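Last updated: Thursday, 9.40 pm

We use cookies to keep this diary running and to see which pages are read. By carrying on you agree to this. Manage preferences.

Thursday evening

I have finally sat down, with my feet on the other chair and a mug of tea the size of a small bucket, and I want to write today up before it slides into all the other days, the way April seems to do every year. It was one of those days with no real event in it and I enjoyed nearly all of it.

It began with the tablecloth. I've been meaning to get the pink one out since the evenings started to stretch, and this morning I found it at the bottom of the airing cupboard, under the spare blankets, folded into a square so tight I think Mum must have done it. I do love that cloth. It's a cheerful, silly thing, all daisies and little white drops, and it makes the table look as if it's expecting company even when it's only me and the gas bill. I didn't iron it. I thought about ironing it for quite a long time, standing in the hall with it over my arm, and then I went and put the kettle on.

Then I did the snack cupboard, and that took the rest of the morning. I had only gone in for a teabag! But a packet of rice slid out on to my foot, and behind it was a bag of Caputo flour with 468 written on the side in biro in my own handwriting, and I stood there trying to think what on earth 468 could have been. Grams, I suppose, left over from the last time I tried to make pizza. I weighed it to see and it came to 433, so either the scales have drifted or I've made a batch of something and forgotten all about it. Both are possible. I have put it in a jar with a proper lid.

After that everything had to come out, of course. All the biscuits and bars and little packets I buy for visitors and then hide from myself were pushed in at every angle, some of them behind the tins, and I decided they'd be far better off in the green bowl, out on the table where people can help themselves. It was the salad bowl until I bought the big glass one, and I'd felt a bit guilty about it ever since, sitting up there on top of the fridge. It holds a surprising amount if you stand the boxes up at the side and let the smaller things find their own level. 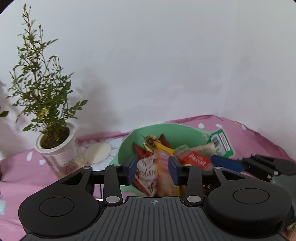 The green bowl in its new spot by the wall, with the plant keeping it company.

I moved the plant across as well, the one with the yellow flowers, and I'm so pleased I did. It spent the winter on the landing looking sorry for itself and I very nearly gave up on it in February. I gave it a quarter turn before lunch and another one after, which is probably more attention than a plant wants in a day, but it had been neglected and I was in the mood.

Bleddyn Craddock came by at 2 with the hedge trimmer he borrowed last autumn (I'd forgotten he had it, and I think he had too) and stayed for most of the afternoon. He looked at the table and said it was like a tea room, and I took that very kindly. We talked about his sister's move, and whether the Jenley bus will ever go back to its old route, and then for a good half hour about lampshades. He's seen one called a Brurkska that he thinks would suit his front room, but it's 200 pounds and he can't bring himself to do it. I told him to wait for the sale. He said he has been waiting for the sale since he moved in, and then he had another biscuit and looked so wistful that I nearly offered to go halves.

When he'd gone I washed up the cups and wiped down the empty shelf, and found a sticky ring at the back which I'm fairly sure was golden syrup. Warm water and patience got most of it. I've lined the shelf with the last of the Zondley paper, the blue striped roll, and there was just enough if I didn't mind a gap in the corner. I do mind it slightly. I shall put the flour jar there.

Supper was soup and toast, eaten at the far end of the table so as not to disturb the arrangement. Rang Mum afterwards and told her about the cloth, and she said she has never folded anything that tightly in her life, so now I don't know who did it.

Tomorrow I must post the parcel, ring about the gutter and buy rice, as half of the last packet is in the hoover. More tea first, I think, and then bed with my library book.

Get new entries by email. Enter your address to join the newsletter. You can unsubscribe at any time.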